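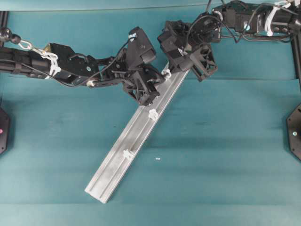
## Slide 1 – Who I am and why there's a rail on the table

(Leave the picture up while people find their seats.)

Hi everyone, I'm Kieran Hayes, I work at Brimon, and I've spent most of this year teaching two robot arms to do a job I can do while eating a sandwich. The job is white plastic clips on an aluminum rail. You can see two of the star-shaped ones further down the channel, and up at the top end both grippers have come in over another white piece. That top end is where all the trouble lives, so that's where I'll spend most of the talk.

Say hello to the Wetcombe folks if they made it in. Mention the coffee is at 3.

## Slide 2 – Two ways to show it

- Teaching by hand: you grab the arm and walk it through the move. Lovely for big, slow stuff. Everybody gets it in five minutes.
- Remote control: you hold a pair of smaller arms and the big ones copy you.
- We started by hand and I was a huge fan! Then we tried it with two arms at once – you've got one hand per arm and none left for the clip, and your own elbows are blocking the view.
- So everything since May has been remote. Ask who in the room has tried it. (If lots of hands, skip the next bit.)
- What it feels like: a claw machine at the fair for the first hour, then your hands sort of forget. You don't feel the clip seat, though. I kept pushing long after I should've stopped.

## Slide 3 – The numbers

- 3294 demonstrations recorded, 298 thrown out.
- 9 people did the driving. Styles are all over the place. I come in flat and slow, MacDonald comes in steep and fast, and the first model we trained tried to split the difference and missed the channel completely. Play the clip, wait for the laugh.
- We got everyone to agree on one approach angle. Boring meeting, big improvement.

## Slide 4 – Things I'd do sooner

- Let the rail lie crooked. We used to line it up square with the table every time and the robot learned "square" very nicely, and nothing else. Now it goes down at whatever angle it goes down.
- Practise the handover with no clip at all. When both grippers want the same few centimetres of rail, you need to have decided who moves first.
- Keep the bad grabs where the driver recovers. We'd been binning those! They're some of the best ones we have.
- Short sessions. My colour commentary gets worse after forty minutes and so does my driving.

## Slide 5 – What's next

Zornex is the name for the next round, same arms, longer rail. I'd love to bring back a bit of hand teaching for the first rough reach and save the remote driving for the fiddly end. No results yet, so don't promise any, Kieran.

Questions. If someone asks about cost, point them to the handout by the door.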